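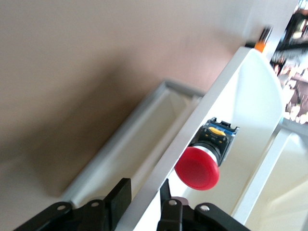

Nuria Yilma says no machine is going to fold her towels in her lifetime, and I should stop telling people otherwise.

OK Nuria, fair, but I never said towels! I said "chores," and then I said "some," and then my phone died.

So let me do this properly. Can machines do the boring stuff yet? My answer after a spring of pestering everybody I know in Camgate: kind of, if the boring stuff holds very still.

Take the shop floor. Parts into trays, trays onto a rack, same tray, same rack, all day. Bereket's place has had that running since last June and he hardly talks about it anymore, which I take as a good sign.

What he does talk about is the big red button. Every new hire gets shown the stop before they get shown anything else. My dishwasher doesn't have one and I've never felt the lack – but my dishwasher also doesn't reach for things.

Now the house. I kept a list for a week of every chore I did where the thing was in a different spot than last time. Socks, mugs, the dog's bowl, mail, one shoe. 116 items. I gave up on the Sunday.

A person does all that half asleep. A gripper has to find the mug, work out which way the handle points, pick it up without squeezing too hard, and then there's a spoon in it.

Mekdes asked what I'd pay for one that could clear a table and nothing else. I said 500 bucks, no questions. She said 369 and it has to be quiet. We are not a serious market, I'm afraid.

Yeshi's take: start with wiping. Flat counter, one cloth, back and forth. I like it! Except my counter has never once been clear enough to wipe, so we're back to the mugs.

Anyway, my bet is trays now, counters in almost 7 years, towels whenever Nuria says so. Somebody screenshot this and come find me.

Also the dog's bowl was in the bathtub. Still don't know.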